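**Stado PF-3 Pool Plant Controller**

The Stado PF-3 manages filtration, dosing and heating for outdoor public pools and lidos. It is supplied as a wall-mounted cabinet for indoor plant rooms and is suited to seasonal sites where the plant is shut down over the winter and recommissioned in spring.

The controller runs up to 3 circulation pumps and 2 independent dosing channels. Pump speed follows a weekly schedule set by the operator, with separate settings for public sessions, club hours and overnight circulation. Dosing is interlocked with flow: if circulation stops, both channels close and stay closed until an operator resets them at the panel.

Readings for pH, free chlorine, water temperature and filter pressure are logged continuously. Logs can be exported as plain CSV files for inspection records or for the monthly returns many local authorities ask for under a pool operating permit.

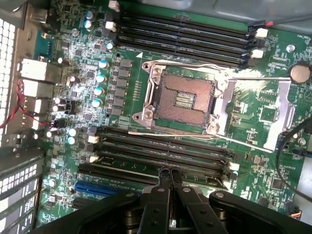
*CPU socket with load plate open; memory slots above.*

**Specifications**

| Item | Value |
|---|---|
| Circulation pumps | up to 3 |
| Dosing channels | 2 |
| Sensor inputs | 27 |
| Log storage | 128 GB |
| Mounting | wall, indoor plant room |
| Log export | CSV over Ethernet or USB |

**Installation**

Mount the cabinet above the highest expected flood level and away from chemical storage. Leave clear space on both sides for the cable glands. Mains connection must be made by a licensed electrician. Sensor cables should run in separate conduit from the pump supply – shared conduit is the usual source of unstable pH readings.

Sites replacing the older Ifans panel can reuse the existing probe housings. The Ifans pump relays are not compatible and must be removed.

**Ordering**

The PF-3 is sold through Granton and shipped from the Fultton depot. Orders for spring openings should be placed by the end of January. Probes, calibration fluid and the remote display are ordered separately. Phone support is open on weekdays, with a late line on Tuesday until 8 p.m. during the swimming season.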